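Marks on the Flillberg table top

17/05/2022

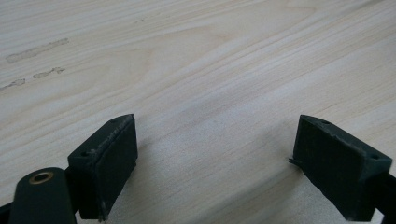

I wiped it with a damp cloth first, then with Hovano soap at the weakest mix on the bottle. Neither shifted the grey marks on the left. The longest is ragged and runs roughly horizontally, so I can't tell residue from worn finish by eye. Next step is a fine pad on the underside as a test, 2 passes, then a coat of Sesis oil. If that fails I'll leave it until September and sand the whole top.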